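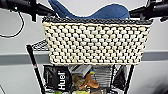
Inicio > Grupo de software > Actas > Mayo

Acta de la reunión del lunes – control, percepción y planificación

Tiempo de lectura: 2 minutos

Asistentes: I-hsuan Kuo (preside), Dénes Pálfi (redacta el acta). El equipo de Bromville se conecta por llamada a partir del punto 2.

1. Acta anterior
Se aprueba con una corrección: el repositorio que se debe archivar es el de Batcombe, y no el de Fagerlund.

2. Planificador bimanual
Kuo informa que la rama nueva de Druta ya impone la restricción de distancia entre las dos pinzas durante todo el transporte. Se han ejecutado 243 trayectorias en simulación y en 225 de ellas el planificador encontró solución dentro del límite de tiempo. Las demás fallan casi siempre en el mismo lugar, cuando el codo izquierdo se acerca a su tope. Pálfi propone relajar la orientación de la cesta unos pocos grados. Bromville pide que esto sea un parámetro y que no quede escrito en el código. Se acuerda así.

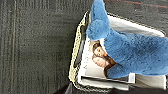 3. Percepción
La segmentación desde la cámara de muñeca sigue siendo el punto débil. El modelo separa bien los bordes rectos, pero con el pelo largo la máscara cambia mucho de un fotograma al siguiente. El objeto azul de pelo encima de las revistas es un caso claro: el contorno se confunde con la portada, y además el retrato impreso recibe a veces una máscara propia, como si fuera un objeto con volumen. Kuo quiere filtrar por profundidad antes de segmentar. Pálfi no está convencido, porque la profundidad también es ruidosa sobre el pelo – se probarán las dos opciones con los mismos 54 fotogramas. 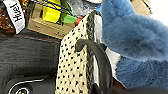

Vista de muñeca: bolsa de puntos con asa negra, junto al objeto azul de pelo.

4. Herramientas de anotación
El visor de Fagerlund se bloquea al abrir secuencias de más de 1.000 fotogramas. Bromville enviará un registro del error. Mientras tanto, las secuencias se cortan antes de subirlas. Se decide también que las asas se anoten con etiqueta separada del cuerpo de la bolsa.

5. Tareas
Kuo: parámetro de orientación y prueba del filtro de profundidad.
Pálfi: guía de etiquetas para asas y archivo de Batcombe.
Bromville: registro del error del visor.

Queda pendiente para la próxima reunión la calibración de las cámaras de muñeca.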